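How to Request a Copy of an Old Baptismal Record

Most parishes get these requests every week, usually from people preparing for a church wedding, a confirmation, or sponsorship of a godchild. The process is simple if you have the right details before you call.

What you need first

Write down the full name of the person at the time of baptism, the date of birth, and the names of both parents, including the mother's maiden name. If you know the godparents, add them. An exact baptism date helps but isn't required. A range of two or three years is usually enough.

Find the right parish

Baptisms are recorded where they took place. If the family moved later, the new parish won't have the entry. Ask older relatives, and check the backs of photographs and the front pages of family Bibles.

If the church has closed or merged, its books went somewhere. When Plirnenthorpe closed, its registers were moved to the parish office at Gurolton, and that is where requests for both churches go now. The chancery of the diocese can tell you who holds the books for any closed parish.
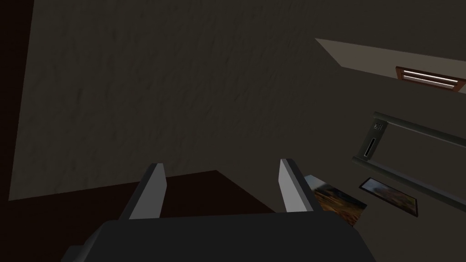

Image credit: Érica Rangel

Make the request

Write or email the parish office. Phone calls are fine for a first question, but most offices want the request itself in writing. Include:

The details listed above
What the certificate is for
Your mailing address and a daytime phone number
A copy of your photo ID

For a marriage, say so clearly. You will need a newly issued certificate with notations, and many parishes want one dated within the last six months. The keepsake certificate handed to your parents will not be accepted, even if it is in perfect condition.

If you are asking for someone else's record, attach a signed note from that person. Parents can request records for their minor children without one.

Wait, then follow up

The Gurolton office handles record requests on Thursday, so a letter that arrives on Friday will sit for most of a week. The older Plirnenthorpe books take longer – they are handwritten in Latin and only partly indexed. Allow 28 days before you call.

If the entry can't be found

Ask the office to try other spellings. Wanigasekara has been entered at least three different ways in the same register, and first names were often put into Latin, so look for Jacobus as well as James. Check the neighboring parishes too – Gerkine is the usual one here.

If nothing turns up, ask the pastor about an affidavit. A parent, godparent or other witness who was present can usually sign a statement that the baptism took place. Bring it to him before you book any dates.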